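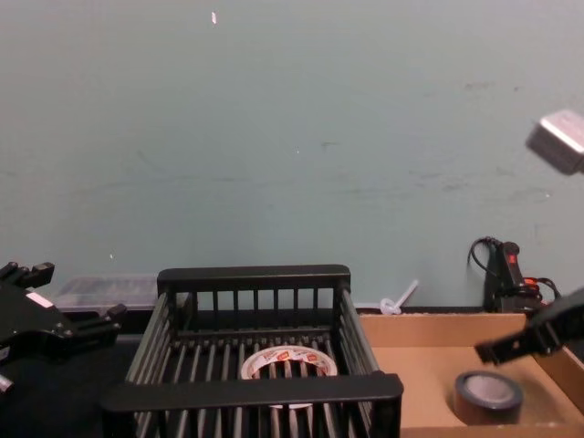

A morning at the Grerness collection room

Visit report, June 4, 2020

Grerness rents the second floor of an old printing works at the edge of Fimham. I went because our own group has been talking for months about recording demonstrations in-house, and I wanted to see how a small team does it day to day. Amrit Bouchard met me at the door and took me straight up. There was no presentation.

The room holds 17 stations, each one a table with two arms. An operator moves a pair of hand controls, the arms follow, and everything gets recorded: the joint positions, the gripper opening and the camera video. One run of a task from start to finish is called an episode. The learning system they are building, Jilia, is trained on these episodes and nothing else.

The station I spent the most time at was set up for moving rolls of tape between containers. A roll of white packing tape printed with small red-and-white labels was lying in a black plastic dish rack, and a dark roll stood in an open cardboard box to the right of it. The right gripper was over the box. The table was not cleared for the task. A clear container with a lid sat behind the rack, and a black power tool with a cord was against the wall. Mehrangiz Heydari, who runs the floor, told me they want it that way. Their first set was recorded on bare tables, and the trained policy got confused by a coffee cup.

She let me try it. The controls are lighter than I expected, and the arms lag a little behind your hands. My first grasp closed on air. On the second I got hold of the roll and caught it on the rail of the rack on the way out. Heydari said to keep going and finish the episode. They keep a recovery if the operator gets the object where it belongs in the end, and they tag it so it can be left out later. Runs that stop halfway are deleted the same day.

The tape task had 1,358 accepted episodes when I was there. Bouchard showed me the log. Each row has the operator's initials, the starting layout, the written instruction and a pass or fail from a second person who watches the video at double speed. Layouts come from a printed sheet with 106 arrangements on it. Operators used to pick their own, and they kept drifting back to the same few, mostly with the roll close to the front where it is easy to reach.

I asked what goes wrong most. Camera mounts, according to Bouchard. Somebody bumps one, the view shifts slightly, and it can be an hour before it is noticed. They now take a reference shot at the start of each shift and compare it with the day before. Gripper fingers wear too, and worn ones slip on smooth plastic. The spare fingers come from a supplier called Aerts and delivery has been slow this spring.

Shifts at the controls are short, with 2 operators trading places at each station. The one who is resting resets the table and writes the notes. I did it for less than half an hour and my shoulders were sore on the train home.

I did not get to see Jilia run the tape task by itself. The machine they use for testing was down for an update, and Heydari did not want to show me old video. She offered a return visit later in June. I would like to take our technician along and ask more about the review step, in particular how they settle it when the operator and the reviewer disagree on a pass.

Parking is behind the building, through the second gate. The first one is kept locked.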